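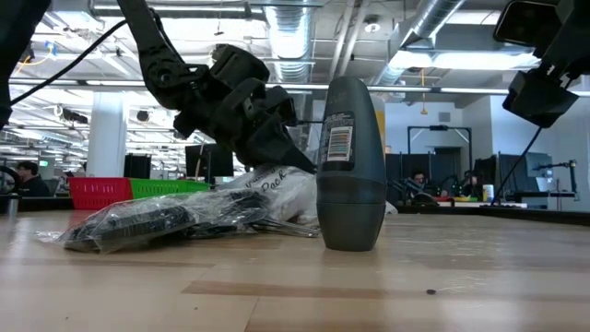
Labels on the small stock still coming out wrong at the Clerkgate shop, so reopening this one. Till software is Plellex, printer is the old Guvier on the back counter. Worst on toiletries, anything where the maker's own barcode sits on a little label crammed in with tiny white writing, like the dark grey roll-on deodorant. Till beeps, then either nothing comes up or we get the wrong line. Bigger boxes scan fine first go. Not urgent urgent but the queue at lunch is getting silly.

Home | My tickets | Raise a ticket | Known faults | Log out

Status: open
Raised by: Tala Smadi
Picked up by: Berenice Becerra

09:40 - Tala
Restarted till 2, no change. Wiped the scanner glass. Swapped scanners between till 2 and till 4, and the fault stayed on till 2, so I don't think it's the scanner. Shelf edge labels from the Guvier are also printing a bit to the left, last digit of the price half gone. Might be a seperate thing.

10:15 - Berenice
Thanks. Treat the printer as separate for now, will come back to it. Can you check what version till 2 is showing? Bottom right of the log-in screen. And when you get a wrong line, is it the same wrong line each time?

10:50 - Tala
Till 2 says 285. Till 4 says 287 I think, will check again when Filip is off it. Wrong line is nearly always cotton wool.

11:05 - Berenice
Cotton wool is the first item in the list, so the till is reading part of the code and falling back to the top. Till 2 missed the May update by the look of it. Have pushed it from here. Log everyone out, leave it on, it'll go blank for a bit. Don't turn it off at the wall please.

11:45 - Tala
Went blank, came back. Asked for a password. Tried the usual, no.

11:50 - Berenice
Use the manager one, it resets after an update. Should of said.

12:30 - Tala
In. Small items scanning now, tried a basket of bits from the toiletries shelf and only the lip balm failed. Typed that in by hand and it came up as "no such item" - so maybe never set up at all?

13:10 - Berenice
Not set up, correct. Added. You had around 67 new lines waiting to load on till 2, they've all gone across now. Printer next - open the lid, slide the blue paper guide up snug to the roll, then hold the feed button till it spits out a blank label. Print one and tell me where the price lands.

14:20 - Tala
Guide was miles out. Price all there now, tiny bit high but readable. Leaving it. Can you keep this open til tomorrow in case the cotton wool comes back.

14:25 - Berenice
Will do. Status changed to waiting on customer.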